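Hand-Painted Benches in Darnoder: A Report on a Town Art Trail
Arts Administration, Second Year Project
Jeanie Pringle
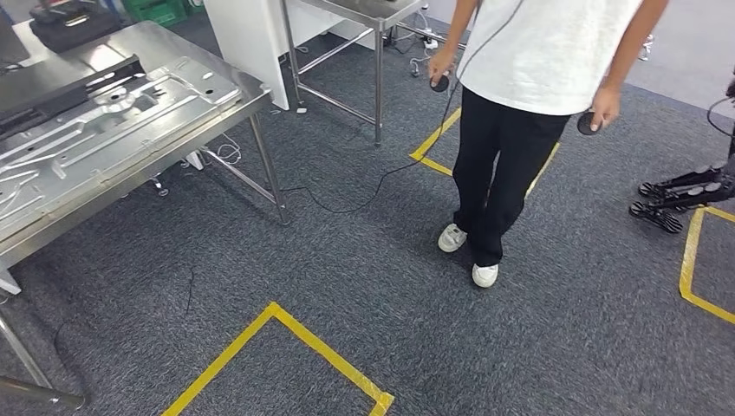 Who decided what was painted on the benches?
The artists did. The town set the size of the bench, the type of primer and the deadline, and left the design to whoever was doing the painting.

Introduction

My project looks at the Darnoder Bench Trail, which put 13 painted benches on public streets from May to November. I chose it because my course unit was on temporary public art and the trail was close enough to visit on foot. I wanted to find out how the artists were picked, what it cost, and what happened to the benches at the end.

Background

Darnoder had no public art program before the trail. There was a mural on the side of the old Lindasus shoe store, but it was painted over when the building was sold. The idea for the benches came from the Jornader Gallery, a small space on Mill Street that shows local painters and printmakers. The gallery asked the town for permission to use the sidewalks and for help with moving the benches. The town agreed on the condition that every bench could be sat on and that none blocked a doorway or a curb ramp.

The benches were plain pine and were made by MacBrayne, a furniture shop on the east side of town. All of them were the same model, with a solid back panel so there was a flat area to paint.

Method

I visited every bench twice, once in June and once in October. I took notes on the condition of the paint and on where each bench was placed. I talked with four of the artists and with the gallery manager, who let me read the budget and the sign-in book from the closing show. I also left a short paper survey at the library and the coffee shop. The survey had five questions. I should have put a box beside the forms, as some of the coffee shop ones were thrown out by mistake before I collected them.

Artists and designs

The call for artists asked for a sketch and one paragraph. There was no theme. Students could apply, and two of the benches went to high school seniors. Each artist was given the bench, the primer and a small fee. Paint was not included, and three of the four artists I talked with said this was the main thing they would change.

The designs were very different from each other. The bench outside the post office had a row of crows on a wire. The one by the bus stop was covered in lettering taken from old seed packets. One artist painted only the underside of the seat and left the rest white, so you had to crouch down to see it. That bench got the most comments in my survey, for and against.

Costs

The total budget was $3000. Of this, $2000 went to the benches and the artist fees. The rest paid for primer, clear coat, a printed map and the permit. The gallery did not charge for staff time, so the real cost was higher than the budget shows. I did not try to put a figure on it.

Condition of the work

In June all of the benches looked new. By October the ones in full sun had faded, mostly in the reds. The bench by the bus stop had scratches along the front edge of the seat, and a corner of its back panel had been repainted by the artist in August. The clear coat held up better on the benches where it had been brushed on in two layers. The instructions asked for two, but the artists I talked with did not all follow them.

Closing show and sale

The benches were brought back to the gallery in November for a closing show. The sign-in book has 2204 names, although the manager told me that people who came more than once often signed more than once. The benches were then sold by silent auction. Each artist received half of the sale price, and the other half went into a fund for a second trail.

What I would do differently

I would start earlier and talk with the artists before they painted as well as after. I only heard about the application process from people who were accepted, and I would like to have spoken with some who were turned down. I would also photograph each bench from the same spot on both visits, so that the fading could be compared side by side. My written notes on color were hard to use later.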